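Last updated: July

In at eight. The plan was to get through 100 picks from the mixed bin before lunch and send the numbers over to Pimbridge. We got to 60.

The stop came on the way out of the bin. The arm had lifted clear and was turning its wrist for the drop when the vacuum reading fell away and the controller threw a fault. Reset, tried again, same place. I had it down as the pump at first and wasted most of an hour on that, changing a filter that was perfectly clean.

It was the hose. On the far turn of the wrist it was pulling tight and kinking, and dragging the cable bundle along with it. One of the sensor wires had rubbed through its sleeve. It hadn't shorted, but I could see copper, and that was enough for me to press the stop, lock off and write it up as a safety matter. Voltard fitted the dress pack in the spring and said it was good for 1,000 cycles between checks. The log says we had done 97 since the last one.

New wire in by two o'clock. Gave the hose more slack and moved one tie. Then ran the wrist through its full range with the bin still full, at the slowest speed, with my thumb on the pendant the whole time. No fault, but I don't like how the hose hangs now. If it can swing it can catch on a part, and then we are back where we started. I've put a limit on the wrist angle for the time being, so a few of the picks near the wall will be out of reach.

Rang Voltard twice, no reply. Left a message asking for the longer bracket, the one they used on the Ganano job. Ó Flaithearta want their trial parts back by the end of the month – I will have to tell them it may slip.

Home at half past six. Hands still smell of cable sleeve.

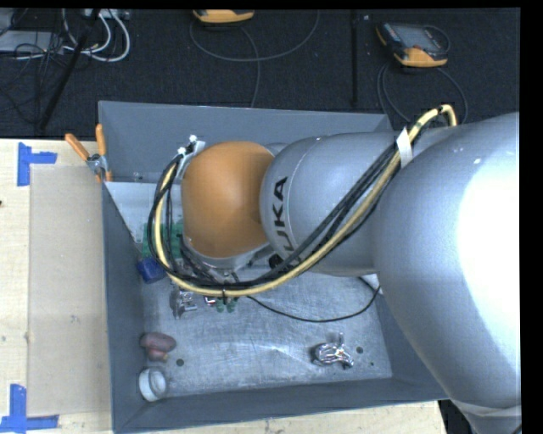
The KUKA over the mixed bin, with the hose looped under the wrist.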